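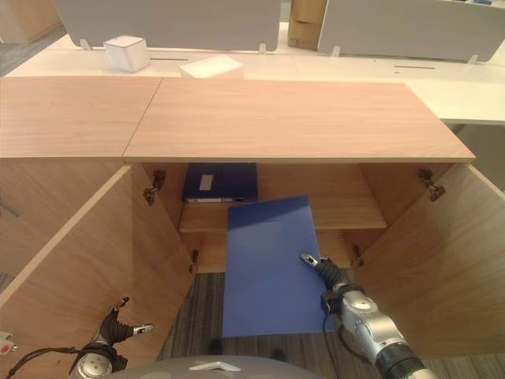

Figure 3. Wood-grain cabinet, doors open.

Section 4. Entering a Life Record

This section covers the main work in Mukora: creating a record for a person killed, injured or displaced in the conflict years, and tying that record to the statements and papers that support it. You need an Editor login. If you only have a Reader login, ask the archive office at Yeom to change it.

The Gultodach collection was moved into Mukora with 1,088 life records already in it. Many of these came from typed lists and hold only a name, a place and a year. Before you create anything, search.

4.1 Check for an existing record

1. Open People and choose Search All.
2. Type the family name only. Leave the given name blank.
3. Set Spelling to Loose. Names were often written down by ear at checkpoints and hospitals.
4. Read through the results for the same place of birth, or a place nearby.
5. If you find a match, open it and go to 4.3. If you are unsure, open it and press Flag as Possible Match, then go on to 4.2.

Note: Search results stop at 200. If you see the message "List is full," add a district and search again.

4.2 Create the record

1. Press New Life Record.
2. Enter the name as the family writes it today. Put other spellings in Also Known As, one per line.
3. Enter place of birth. Pick from the list if the town is there. If the town has changed its name, pick the present name and type the old one under Historic Place.
4. Enter dates. A year alone is fine. For "spring" or "just after the harvest," leave the date blank and type the words into Date Note.
5. Choose Occupation. For soldiers and police officers, fill in Posting as well, with the town and the year they arrived.
6. Press Save Draft.

Caution: Do not fill in a missing date by working backward from an age in a newspaper. Papers of the period often disagreed by a year or two. Type what the paper says into Date Note and name the paper.

4.3 Add the account of the event

The Account field holds up to 1,000 characters. Anything longer belongs in an attached statement.

1. Open the Event tab.
2. Pick the event from the list. If it is not there, press Request Event. Only the office can add events, and a request usually sits for a few days.
3. Write the account in the past tense, in your own words. Keep to what a source says.
4. After each fact, press Cite and choose the source.
5. Where two sources disagree, give both and cite both.

Claims of responsibility and court findings have their own fields. Do not put either one in Account. A claim made by phone to a newspaper is entered under Claim, with the date of the paper. A conviction is entered under Court, with the case number. If there was no trial, choose None Recorded - do not leave the field empty, as the system reads an empty field as "not yet checked."

Caution: Names of suspects who were never charged must not appear in any field, including Notes. Notes are visible to Readers.

4.4 Scan and attach papers

Scans are made with the Bustix utility, which opens from the Attach button.

1. Set resolution to 600 for photographs and anything handwritten. The default is too low.
2. Scan both sides, even if the back looks blank.
3. Name the lender in the Lent By box.
4. Choose an access level: Open, Reading Room or Family Only.
5. Press Attach and wait for the green tick before closing the window.

Note: If the lender has not signed the loan form, choose Family Only. It can be opened up later by the office.

Letters in Basque, Spanish or French are scanned as they are. Attach the translation as a second file and put the translator's name in its title.
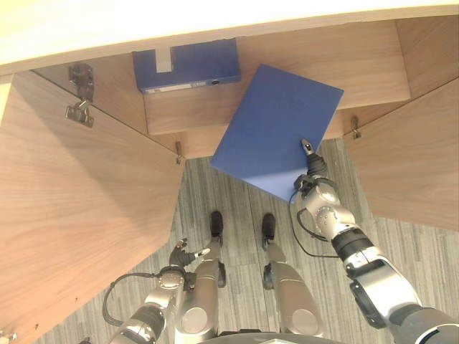 Can I change a life record after the family has approved it?
Small corrections to spelling or citations can be made at any time, but a change to the Account field sends the record back to draft and the family has to approve it again.

4.5 Send for review

1. Open the record and press Check. Missing citations are marked in red.
2. Fix the red items, or type a reason beside each one.
3. Press Send for Review.
4. The reviewer will either pass the record to the family contact or return it with comments. Returned records are listed under My Drafts.

Caution: Never email a draft to relatives yourself. Some families have more than one contact, and they may not be in touch with each other.

Questions about this section go to Ah-rin Jin at the Yeom office. Section last revised Sunday, October 21, 2018. The list of events is revised each April.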